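Préparer l'achat d'un robot à deux bras : où j'en suis du budget

J'ai repris le tableau des dépenses en juin, une fois le devis de Tangen reçu. La première version tenait sur une page et ne comptait que le robot. Il manquait les pinces de rechange, le transport, l'assurance et surtout le temps passé en simulation avant la commande.

C'est par là que j'ai commencé. Apolline Hoarau m'a prêté une licence de Mevemden, et j'ai travaillé dans une pièce virtuelle avec parquet, porte et bureau, vue depuis le robot.

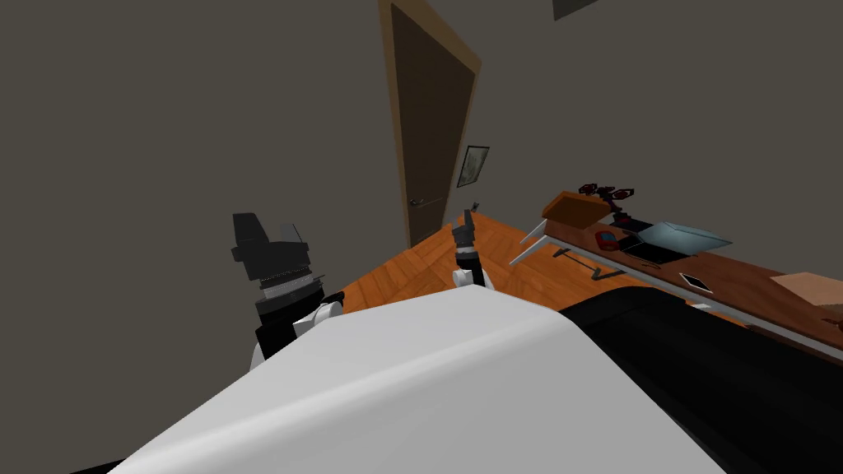
La licence coûte 33 euros par mois. J'en ai prévu 16 mois, ce qui couvre les essais et la première année d'utilisation. On peut payer à l'année chez eux, mais je préfère pouvoir arrêter.

Le deuxième poste est celui des pinces. Reron vend la paire avec ou sans capteur d'effort. Hipólito Quiroga, qui a le même modèle depuis deux ans, me conseille de prendre sans et d'ajouter les capteurs plus tard. Je garde donc 400 euros de côté pour cela, sur une ligne séparée.

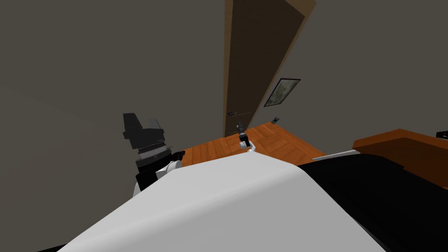 Dans le simulateur : le bras gauche devant le mur, l'autre pince plus loin, vers la porte.

Pour la place au sol, j'avais d'abord repris les cotes du catalogue. Elles donnent l'encombrement bras repliés. Il faut le refaire bras tendus, en tenant compte des meubles et de l'ouverture de la porte. Chez moi, cela oblige à déplacer une étagère et à tirer une prise, donc un électricien, donc un devis de plus. 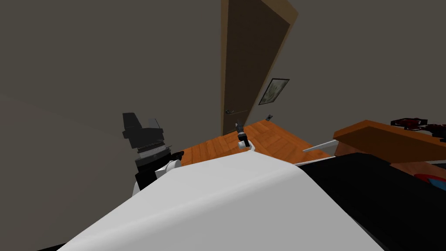 Garthorpe propose aussi la location. Le contrat minimum est de 26 semaines, entretien compris, transport en sus. Au total c'est plus cher que ce que je pensais, mais une partie des loyers est déduite si on achète ensuite. J'ai demandé par écrit ce qui se passe en cas de panne d'un bras : remplacement ou réparation sur place, et sous quel délai. Pas de réponse pour l'instant.
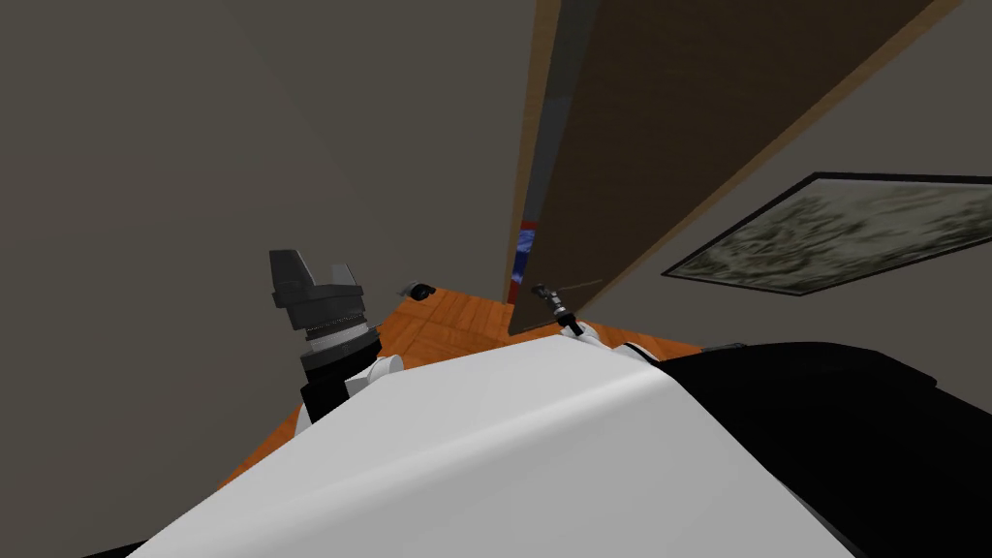 Autre vue de la même pièce, avec le parquet entre le mur et la porte.

Restent à chiffrer l'onduleur et le support mural pour l'écran. Je mettrai le tableau à jour quand j'aurai la réponse de Garthorpe et le devis de l'électricien.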